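Hotels Should Tell You What Laundry Costs Before You Pack
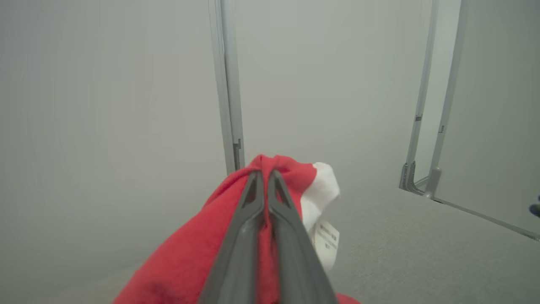

The price you never see

I travel for work from spring through October, usually with one carry-on bag. That means I need clean clothes every five or six days. I can compare room rates for any town I am going to in under a minute. I can find out if breakfast is included and how far it is to the train. What I can't find is the price of getting a shirt washed.

Last year I stayed in Trercombe for nine nights. The hotel listing had a small icon for laundry service and nothing else. The price list was in the closet, under the spare blanket. One shirt was 18 in the local currency, and a pair of pants was more. I filled out the slip, put the bag outside the door before 9 a.m., and got a bill at checkout that would have paid for another night.

There was a coin laundry a short walk away. I learned this from Aslak Brekke, who was staying down the hall and had been coming to Trercombe for years. The front desk knew about it too, but you had to ask.

Where it works better

Flelletholm does this well. The small hotels there put the laundry price on the booking page, next to parking. Mine also listed the nearest self-service place, with its hours. I ended up using the hotel service anyway. It was fairly priced and I was tired. I would have paid a bit extra for it, too, knowing the number in advance.

I don't think hotels are hiding anything on purpose. Most of them send the bags out to a contractor and copy the contractor's prices, plus a markup, onto a card. The card gets printed once and stays in the drawer for years - mine in Trercombe had an old phone number crossed out in pen.

What I would ask for

The booking sites should make the price of one washed shirt a required field wherever the laundry icon appears. A shirt is enough to judge the rest by. If a hotel has machines for guests, it should say how many and what they cost. A place with 31 rooms and one washer is a different thing from a place with four.

Until then, email the hotel before you book. I do this every time now. About half answer within a day, and the ones that do usually give a straight number. I also pack a sink stopper and a length of cord. Socks dry overnight in most rooms, but jeans don't, so I leave those at home.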